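VR headset seated or standing in a small room?
Posted in Home & Hobby, 21 Jan 2019

Busisiwe Dlamini

I'm setting up a corner of our spare room for VR and would like to do most of it sitting down. Standing for more than twenty minutes bothers my knee. The room has a hard floor, white walls and a long table I can't move out. I have a Sekico office chair with fixed armrests. Is an office chair fine for this, or do people use something else? Also, how far from the table should I sit? I've already hit it twice with my hand.

warkeck_dad

An office chair is fine. I've used one since June. It should roll easily and the seat should be low enough that both feet are flat on the floor. I wear shorts and a T-shirt because the headset gets warm after a while, and I run the light fairly bright so the tracking has something to work with.

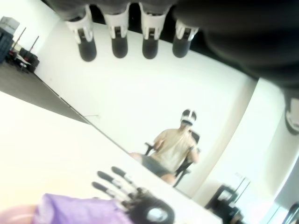

For distance, sit down, put the headset on your lap and stretch both arms out in front and to the sides. If you can touch the table or the wall, roll back and try again. Then mark the spot on the floor with a bit of tape. Redraw the boundary in the headset from the chair and not while standing, or the height comes out wrong.

Armrests are the one thing I would change. If your elbows knock on them when you bring your hands in to your chest, take them off. On mine it was 4 bolts under the seat and took ten minutes. Keep the bolts in a bag.

Plain white walls can confuse some headsets. If yours drifts, hang a poster or two where you look most.

Sunberg19

just use a kitchen stool, no armrests no wheels. works for me

Busisiwe Dlamini

Thanks both. I tried the stool and my back didn't like it. Took the armrests off the chair instead, 3 bolts came out easily and the last one needed oil. With the tape down I haven't hit the table again. Will look for a poster at Hendricks this weekend.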